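Adult Literacy and Numeracy Evening Program
Progress Report to the Pustero Fund, Second Reporting Period

Enrollment and attendance

The program enrolled 189 adult learners during the period, against a target set in the grant agreement of 156. Demand was strongest at the Zornia site, where a second section of Reading Foundations was opened in October. The Plitance site filled its daytime sections but continues to have open seats after 6:00 p.m. Staff attribute this to the end of evening bus service on the east side of town.

Of the learners enrolled, 97 completed the full sequence of lessons and sat for the end-of-term skills check. Those who left early most often cited a change in work hours. They have been offered a place in the spring term without a new intake interview.

Instruction

Tutors delivered 648 hours of instruction. Numeracy sessions now follow the revised workbook, which moves fractions ahead of percentages and adds a unit on reading pay stubs. Tutors report that the new order suits most groups. The unit on measurement remains too long for a single evening and will be split in two before the next term.
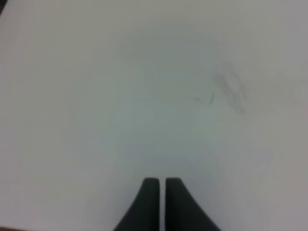
Tutor training took place in September and covered placement testing, lesson planning, and working with learners who have had little formal schooling. Two tutors who joined after that date have completed the same material under supervision.

Changes from the approved plan

The family reading component, planned for November, was moved to February. The books ordered through Xu Educational Supply arrived incomplete, and the missing titles are expected in January. No change to the approved budget is requested. Unspent funds on the materials line will be carried forward as permitted under the agreement.

Next period

The program will open spring enrollment in January at both sites. An earlier start time for evening sections at Plitance is under review, and a decision will be sent to the Fund before the schedule is printed. Skills check results by level will be included with the next report.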